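Distville Automation Users Forum
Board: End Effectors and Sensing
Topic: Wrist camera placement with the Plakum parallel gripper vs. Flakska
Status: Open

Posted by m_duangkaew

Members are invited to comment on the results below before our laboratory selects one gripper model for the simulated tabletop work planned for the coming year. The two candidates are the Plakum parallel gripper and the Flakska two-finger unit. Both were run in simulation on the same arm model, with the same controller gains and the same wrist camera.

Each gripper was given 100 grasp attempts on small objects placed on a wooden table. Plakum completed 91 and Flakska completed 84. The difference came almost entirely from objects lying near the edge of the table, where Flakska tended to close early.

My reservation concerns the camera. With the Plakum model mounted as supplied, the housing and finger take up the lower part of the wrist view. When the arm is low and tilted, a small object can end up at the left margin of the tabletop with the finger a short distance away, and the finger overlaps part of the near edge.

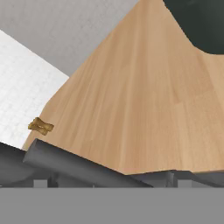

The policy was trained on 1,223 demonstrations, all recorded with the camera at the default offset. Moving the camera would therefore require new recordings, and I would like to establish whether the expense is justified.

Manee Duangkaew

Posted by eskola_e

Thank you for the clear account. I would not move the camera. A view that always contains the finger gives the policy a fixed reference for its own position. We tested a raised mount at Khondokar in July and the success rate fell by 12 points. The network could see more of the table and less of the contact area.

I would ask which objects accounted for the nine Plakum failures. If they were all small and elongated, the finger pads deserve attention before the camera does.

Eetu Eskola

Posted by kamolrat_d

I must disagree with the previous reply. The Khondokar test changed the mount and the field of view together, as its own report states. The loss cannot be assigned to the mount alone.

Our group shifted the camera forward 10 mm and kept the lens parameters as they were. The housing took up less of the view, the fingertips stayed visible, and edge grasps improved slightly. We did retrain from the beginning – the old policy was unusable with the new offset.

Duangjai Kamolrat

Posted by eskola_e

The correction regarding field of view is accepted. I maintain that "slightly" is a weak basis for repeating a full set of recordings. Could the figures be posted?

Posted by kamolrat_d

I have requested permission to post them. The gain was four grasps on the same test set, with one random seed. I agree that further seeds are needed.

Posted by iseul.yeon

A less expensive step is available. The recordings are simulated, so if the joint states and object poses were saved, the demonstrations may be replayed and rendered again from the new offset. No operator time is required. We processed a comparable set overnight.

Please check the collision mesh of the Flakska fingers as well. The version in the shared library is thicker than the visual mesh, and this would explain early closing near a table edge. The comparison may be unfair to Flakska until that is corrected.

I-seul Yeon

Posted by m_duangkaew

Joint states and object poses were saved. I was not aware of the mesh problem and will repeat the Flakska runs with the corrected file. In answer to Mr. Eskola, six of the nine failures involved small elongated objects, and the other three were timeouts.

The demonstrations will be rendered again at the forward offset and trained with three seeds. The default mount will be kept as the baseline.

Posted by c.thongdee (moderator)

The topic will remain open for the repeated runs. Members posting results are asked to state the camera offset, the field of view and the mesh version used. Discussion of finger pads should continue in the separate topic on that subject.

Chanida Thongdee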